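Das Versprechen vom leeren Schreibtisch

Wer im Mai durch die Büros der Agentur Plotia ging, sah vor allem Flächen. 60 Arbeitsplätze, kein Foto, keine Pflanze, keine Tasse mit Sprung. Die Geschäftsführung hatte das Programm »Kirui« eingekauft, eine Aufräummethode samt Schulung, Begleitheft und Nachkontrolle. Kosten pro Kopf: 880 Euro. Dafür sollte die Konzentration steigen, so stand es jedenfalls im Prospekt.

Belegt ist davon wenig. Der Anbieter Prasent verweist auf eine eigene Umfrage, und die wurde am letzten Schulungstag ausgefüllt, im Seminarraum, vor dem Buffet. Wer da nicht zufrieden ist, muss schon sehr schlechte Laune haben. Gefragt wurde nach dem Gefühl, besser zu arbeiten. Ob jemand besser arbeitete, hat man nicht erhoben.

Nun spricht nichts gegen Ordnung. Wer seinen Locher sucht, verliert Zeit, das weiß jeder ohne Begleitheft. Zweifelhaft ist der nächste Schritt, die Behauptung nämlich, ein freier Tisch mache auch den Kopf frei. Bei Plotia wanderten die Papierstapel in Rollcontainer, 14 davon stehen inzwischen im Flur. Was früher griffbereit lag, liegt jetzt hinter einem Schloss.

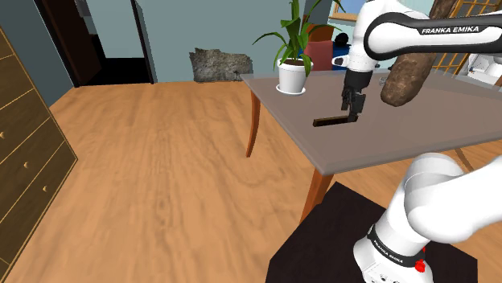 Auch die Konkurrenz verkauft fleißig mit. Jovon bietet einen Kurs in 13 Modulen an, darunter eines über den richtigen Umgang mit Kugelschreibern. Vergleichszahlen gab es auf Anfrage nicht, wohl aber einen Rabattcode.

Im Flur von Plotia ist der Durchgang schmaler geworden. Für das Frühjahr ist eine Auffrischung gebucht.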